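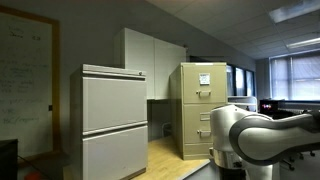
Office corner with the filing cabinets.

Mitska used-car inspection program: progress report for January
Prepared by Matúš Charvát for Alitier

Dear colleagues,

In January we inspected 491 cars, a little more than in the month before. The target in our agreement is 1,201 cars until the end of the second quarter, so we are on schedule. The total since the program started is 3,907 inspections.

Brakes and tires

Worn brake discs stay the most common defect. We find them mainly on heavier family cars which drive short city trips. The second one is uneven tire wear on the front axle. We added a short page on wheel alignment to the owner's report, as you asked in your last letter.

Test track

The Vávra track was closed for nine days by ice, and the braking tests had to wait. We moved them to the end of the month, and two evening sessions were added. The extra cost of the evening sessions is covered from the reserve and I do not ask for more money.

Software

The results are now entered directly in Kumulus. The old paper form is still used for cars older than 20 years, where the chassis number has a different format. The supplier promised a correction, but I have no firm date from them yet. Export of the tire data works well.

Staff

One mechanic left us and the place is still open. Two candidates come for a trial day on Thursday.

Next period

We plan to buy a second brake fluid tester and to print about 1,000 leaflets for owners. The draft text of the leaflet is attached. Please send me your comments on the part about electric cars, where I am not sure if the wording on battery checks is clear enough.

With regards,
Matúš Charvát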